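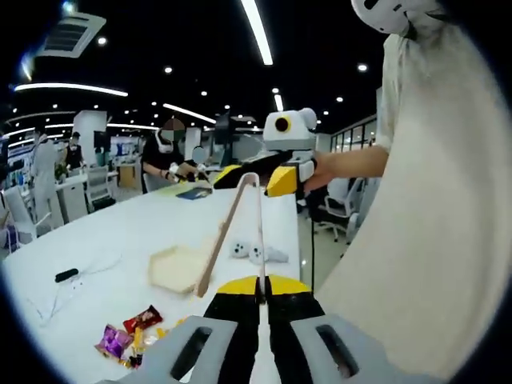
About Loltik

Hi, and thanks for wandering over to this page! I'm the one who writes the website, answers the info inbox and buys the candy, so you'll be hearing from me a lot if you work with us.

Loltik is a small company in Pristdale. We put together snack and sweets boxes for offices, waiting rooms and the odd wedding, and we've been doing it long enough that I've stopped eating caramels for fun. Our first order went to a dentist's office (yes, really, and they still order). Last year we sent out boxes to 113 workplaces, most of them close enough that we could drop them off ourselves.

How a box gets started

Every new box starts on the big white table. We tip out a few wrapped candies, put a tray down next to them and start moving things around with tongs until somebody says stop. I'm fond of this part. You find out fast that a piece that looked tiny in the bag takes up half a tray, or that two wrappers you loved separately look awful side by side. Purple foil next to a red and brown wrapper, though? I could look at that all day.

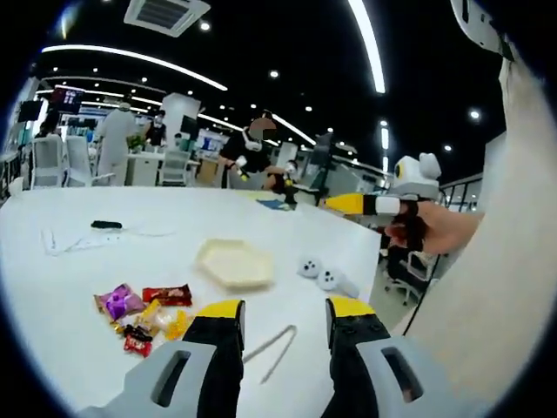
Photo: Loltik / sorting table, Pristdale

We like a six-sided tray. Round ones waste the corners of the shipping carton and square ones look like a lunch tray to me, but I know that's a matter of taste and we do carry square ones if you ask. The tray in our standard box holds 12 pieces if they're medium sized, fewer if you're a chocolate bar person. Colors are plain on purpose – the wrappers do the shouting.

Tongs are a house rule. Metal or wooden, take your pick, we have both and we argue about it. I'm on the wooden side because they're quieter and they don't scratch the foil. The metal crowd says theirs grip small stuff better, and okay, they have a point with the little gold ones.

Where we work

Our office is one big open room with white desks, white chairs and good daylight on the window side. We moved here from the back of a print shop in Arkanham, where the whole company fit around 2 desks and the stock lived under them. I still can't get over having a table long enough that one person can be sorting sweets while somebody else has paperwork spread out further down. Come by on a Wednesday afternoon and you'll probably get handed a sample and asked what you think of it. Please be blunt! 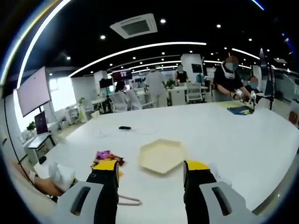
Tray out, wrappers to one side, plenty of table left.

Who we buy from

Most of our wrapped candy comes through Chettiar, a wholesaler who puts up with my very long emails about wrapper colors. We keep a list of what's in every box, and if you need something left out (nuts, gelatin, anything at all) tell us when you order and we'll build it without. It takes about 2 extra days.

Want to say hello?

Use the contact form or just reply to any of our emails, they all land with me. If you're planning something for October, write early, as that month fills up before I've had a chance to order the orange ones.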